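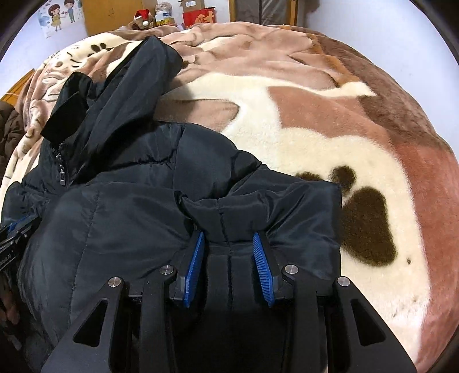

Zeng手持夹爪的蓝色指垫捏住一件黑色绗缝外套的领口部位,外套摊在铺了毛绒毯的床上。

Stemis新闻稿
Zeng手持夹爪“松手不松指”故障说明及召回安排

供媒体及用户使用,可直接转载

先把要紧的放在最前面:如果您手上有一只Zeng手持夹爪,序列标签上印着Pusten装配点的批次字样,请先把它放下,这几天别再拿它夹厚衣服了。羽绒服、棉服、带绗缝的外套、厚领子的卫衣,都算。夹薄T恤、袜子、毛巾我们暂时没有收到卡住的报告,不过我个人的建议是也先歇一歇,等换完件再说,反正换件不花钱,来回运费也是我们出。

我在Stemis负责对外沟通,平时写的新闻稿大多是“新品上市”“合作签约”那一类,写起来轻松,改起来也快。这一篇改了好几稿,法务嫌我话太多,工程组嫌我话不够准,最后大家同意让我用自己的口气写,工程组只管盯着每一句技术描述。所以您读到的口水话是我的,读到的零件名称是他们核过的。

到底出了什么毛病

Zeng是一款拿在手里用的夹爪。人握着手柄,捏动扳机,两根手指合拢,松开扳机,手指张开,夹爪上的记录模块同时把开合的宽度和手的运动记下来。这些记录会交给做家务机器人的团队,让机器学着怎么拎起一件外套、怎么把领子捋平、怎么把袖子折进去。用过的朋友都知道,它手感挺直接的,捏多少合多少,我自己第一次上手就拿它叠了一下午的衣服(叠得不怎么样,那是我的问题)。

问题出在“松开”这一步。受影响的这批夹爪,在夹住比较厚、比较蓬的布料以后,扳机已经松到底了,手指却还合着,布料还夹在里面。有时候停一下自己弹开,有时候要用另一只手去掰。我们收到的报告里,卡得最久的一次是六秒。六秒听上去很短,您可以现在就捏住自己的袖口数到六,想象这个时候您正急着把手抽走,就知道有多难受了。

工程组把退回来的样机拆了,原因找得不算慢。手指后面有一组连杆,连杆靠一根销子穿在侧板之间。Pusten装配点在换过压装夹具之后,有一段时间把这根销子压得偏深,销子的台肩顶住了连杆的侧面。空载的时候,复位弹簧的力气够用,开合都正常,出厂检验也就过了。可是夹住厚衣服的时候,一大团料子堆在两根手指中间,会把手指往旁边推,连杆被推歪一点点,跟那个台肩蹭得更紧,弹簧就拉不回来了。

我问工程组,为什么出厂的时候没发现?回答很干脆:出厂检验夹的是一块标准的硬质试块。试块又平又硬,受力是正的,不往旁边挤。没有一道工序是让夹爪去夹一件真正的棉服领子。这个漏洞是我们自己的,跟布料没有关系,跟用户怎么捏也没有关系。之前客服有同事在回复里写过“请避免夹取过多布料”,那句话容易让人觉得是用户操作不当,我们已经把它从回复模板里拿掉了,收到过那封回复的用户,会再收到一封更正。

有没有人受伤

有。四位用户报告了手指夹伤,都是在夹爪没有张开的时候用另一只手去掰,结果手指突然动作,夹到了指尖或者指甲旁边的皮肤。四位都说是轻伤,自己在家处理了。我们跟每一位都通过话,医疗方面如果后续有费用,由Stemis承担,这一点已经写进了书面答复里,不需要再来找我们要。

我想多说一句掰手指这件事。手指卡住的时候,人的第一反应就是拿另一只手伸进去抠,这太自然了,我自己也会这么干。但是这一批夹爪卡住的时候,弹簧是绷着的,您一碰连杆,它可能一下子就弹回去。正确的做法放在后面“现在该怎么做”那一段,麻烦您看一眼,哪怕您打算今天就把它寄回来。

影响范围

受影响的一共是378只,全部出自Pusten装配点的同一批压装工序。截至发稿,我们收到52份卡滞报告。没有报告的那些用户,我们也会逐个联系,不等您来报。

怎么看自己的是不是在里面?把夹爪翻过来,手柄底部有一张序列标签,标签第二行是装配地。写着Pusten的,就按召回流程走。标签磨花了看不清的,也按召回流程走,不用拍照举证,不用跟客服解释为什么磨花了。换过第三方指垫的、自己贴过防滑胶的、外壳上贴了贴纸的,统统照收。有用户问贴纸会不会影响保修,不会,您贴得好看我们还挺高兴的。

指垫本身没有问题。有几份报告提到蓝色指垫上的横纹“咬住”了尼龙面料,怀疑是纹路太深。工程组专门对照过:把受影响样机的指垫拆下来装到正常的夹爪上,夹同一件外套,松开扳机就张开了;反过来把新指垫装到受影响的样机上,照样卡。所以指垫不在召回范围内,您愿意的话可以拆下来自己留着。

数据那一头也出了岔子

这部分跟普通用户关系小一点,跟我们的合作方Vedent关系很大,我答应过Vedent的同行要把它写清楚。

Zeng记录开合宽度,靠的是扳机轴上的传感器。正常情况下,扳机和手指是连着走的,扳机到哪儿,手指就到哪儿。卡住的时候就不是了:弹簧拉着扳机端回去了,中间的间隙和弹性把差值吃掉了,记录里写的是“手指已张开”,现实里衣服还夹在手指中间,人还在往外抽手。

您站在机器的角度想一想这有多糟糕。它看到的示范是:手指张开了,然后手往后退,衣服居然跟着手一起走。它要是把这个学进去,就会以为张开手指也能把衣服拖走,或者以为退手之前不用确认衣服是不是真的放下了。

Vedent那边最早觉得不对劲,就是因为他们的试验机械臂做挂衣服的动作时,放下外套以后没等面料脱开就开始后退,把外套连同衣架一起拽了下来,落地衣架也被带倒了。当时试验区有围栏,围栏里没有人,没有人受伤。值班人员按了急停,机械臂停住了。Vedent随后把这一段和原始示范一条一条对,发现一部分示范里手指的画面和宽度读数对不上,然后给我们打了电话。

我得说,那通电话打得很及时,也很客气,客气得让我们有点脸红。我们自己的客服那时候已经收到了一些“卡住”的反馈,但是分散在好几个人手里,有的记成了“手感偏涩”,有的记成了“建议增加润滑”,没有人把它们放到一张表上看。要是早一点放到一起,这篇稿子会早一点发出来。

现在的处理是这样的:所有用受影响夹爪录下来的厚衣物数据,Stemis已经暂停交付。已经交付给Vedent的部分,Vedent也停止用于训练,正在用画面重新核对手指的实际位置。核对得上的留下,核对不上的标记出来,单独存放,不删除。为什么不删?因为“以为松开了,其实没松开”本身就是一种值得机器认识的情况,只要标签写对,它以后说不定有用。这个是Vedent提的想法,我们觉得挺好。

参加录制的朋友请放心,您的录制报酬不受影响,已经结算的不会往回扣,录了还没结算的照常结算。夹爪出毛病,账算不到您头上。

现在该怎么做

第一,停用。记录模块先关掉,电源断开,夹爪平放,手指这一端不要朝着人,更不要放在孩子够得着的地方。

第二,如果手指正卡着布料,把扳机再往里捏到底,然后慢慢放开,手只握手柄,另一只手托着布料,不要伸到两块侧板中间去。多数样机重新捏一次就会松开。捏了还不松,就连衣服一起放下,等它自己弹开,或者打客服热线,我们一步一步陪您弄。衣服因此被夹坏、勾丝、拉链头崩掉的,请保留衣服,我们赔。

第三,不要往连杆里喷润滑油。有用户很热心,在群里分享过这个办法,说喷完顺滑多了。短时间里可能是顺一点,但是油会沾到指垫上,夹东西打滑,也会沾到衣服上。更麻烦的是,它会让卡滞变得时有时无,您以为好了,下一件厚外套又卡住了。

第四,不要自己拆销子。那根销子是过盈压进去的,用家里的工具敲,侧板很可能会变形。已经敲了的也没关系,照样寄回来,换新的给您。

第五,寄回。登录Stemis用户页面,点“Zeng召回”,填收件地址,我们会寄一个空盒子给您,里面有缓冲垫和已付运费的面单。把夹爪放进去,交给快递就行。充电线、腕带、收纳袋都不用寄。没有网络账号的用户,打热线也能办,客服会替您填。

换回来的是什么

您收到的会是一只整机更换的Zeng,不是修过的旧机。销子换成了带限位的款式,压到位就压不下去了,台肩和连杆侧面之间加了一片薄垫片。复位弹簧的规格没有变,所以手感跟原来一样,不用重新适应。

另外我们加了一个小东西,之前一直有人提,这回终于做了:手指端装了独立的位置检测。扳机回到底、手指没有张开的时候,手柄会连续振动提醒,记录里也会打上一个“未释放”的标记。这样人能马上知道,数据里也不会再写假话。这项改动同时会用在以后生产的所有Zeng上。

第一批更换件十月开始寄出。顺序是这么排的:先寄报告过受伤的用户,再寄报告过卡滞的用户,然后是其他受影响的用户。我知道排在后面的朋友会着急,尤其是天凉了,正是录厚衣服的时候(我们收到的录制预约里,外套类排得满满的)。在换件到手之前,录制预约一律保留,不会因为超时取消。

如果您不想换了,想退款,也可以,按您当时付的价格全额退,不折旧。用户页面里有单独的按钮,不会跳出来一堆挽留的话,我亲自点过一遍。

Pusten装配点的整改

Pusten的压装工位已经停了,换回带深度限位的夹具,恢复生产之前要先过一道新的检验。这道检验说起来很朴素:拿真衣服夹。检验台旁边会挂一排外套,有绗缝棉服,有带抓绒领的,有拉链藏在领边上的,每只夹爪都要在上面反复开合,侧着夹,斜着夹,夹领子,夹帽子接缝的地方。领口这一块特别难对付,面料、填充、衬里、拉链边全挤在一起,手指一合就堆起一道厚褶子,受力哪边都不正。工程组复现故障的时候,夹衣身有时候卡有时候不卡,一夹领子就很容易卡出来。

硬质试块不会取消,它用来校准宽度还是很好用。以后两样都要过。

装配点的同事这段时间压力不小。我想替他们说一句,销子压深这件事,工艺文件上当时只写了“压装到位”,没有写深度公差,换了夹具以后,操作的人照着文件做,是做对了的。文件是Stemis这边发出去的。新的文件里写了公差,也写了怎么量,量完要留记录。

客服这边也改了。从现在起,凡是反馈里提到夹爪“不松”“发涩”“慢半拍”“粘住”这一类的说法,不管用户自己觉得严不严重,都归到同一个安全类别里,当天转给工程组。客服同事不用自己判断是不是故障,转过去就行。

几个问得比较多的问题

夹爪卡住的时候会不会越夹越紧?不会。Zeng没有电机驱动手指,夹紧的力来自您捏扳机的手,松开以后手指只是停在原来的位置。记录模块里有电,但它只管记录和振动。

我用的是装在机械臂上的版本,受影响吗?机械臂版本的手指传动是另一套结构,没有这根销子,不在召回范围内。不过如果您的机械臂用过受影响夹爪录的示范数据,请联系我们,我们提供一份批次对照表,您可以自己把相关的片段挑出来。在挑完之前,麻烦让机械臂在围栏里跑,放下衣物以后加一段等待,再确认一次面料有没有脱开。

我夹了好几个月的棉服都没事,还要寄吗?要寄。销子和连杆之间的摩擦会随着磨损变化,之前没卡过,不能保证以后不卡。

家里有小朋友喜欢拿它夹毛绒玩具玩,有没有关系?Zeng是给成年人用的工具,不管是不是受影响的批次,都请收好。小朋友觉得它好玩我完全理解,我家的也喜欢,但是真的请收好。

录制用的衣服要不要重新洗、重新准备?不需要。夹爪上没有会掉色或者掉屑的东西,衣服照常穿。

线上说明会

本周四晚上我们会开一场线上说明会,工程组的同事会当场拆一只受影响的夹爪,把销子、连杆、垫片一样一样摆给大家看,也会拿外套现场演示卡滞是怎么出现的。Vedent的同行也会上线,讲数据核对的进展。不用报名,用户页面上有入口,错过了可以看回放。提问不限时间,问到没有问题了再下线,我自己备好了茶。

媒体朋友如果想到现场看拆机,请提前发邮件到Stemis新闻信箱,我来安排。需要故障件的清晰照片、连杆的剖面图,也可以一并跟我要。图里标注的尺寸请以工程组发出的版本为准,网上流传的那张手绘示意图把销子画反了。

最后要跟52份报告背后的用户说声谢谢。有好几位不光写了经过,还附上了衣服的面料标签、卡住时手的角度,有一位甚至把同一件外套从领口到下摆挨个夹了一遍,写了满满一页纸。工程组把那页纸钉在了墙上。也跟受伤的四位用户说声对不起,这句话我们在电话里说过了,在这里再说一遍。

关于Stemis
Stemis设计和生产用于采集家务动作的手持工具,产品包括Zeng系列手持夹爪及配套的记录模块。

关于Vedent
Vedent研发衣物整理机器人,是Stemis的数据合作方。本稿中涉及Vedent的内容已经由Vedent审阅确认。

召回办理:Stemis用户页面,“Zeng召回”栏目,或拨打产品包装盒上的客服热线
媒体联络:Stemis对外沟通组,新闻信箱见官网页脚
召回进度将在用户页面持续更新。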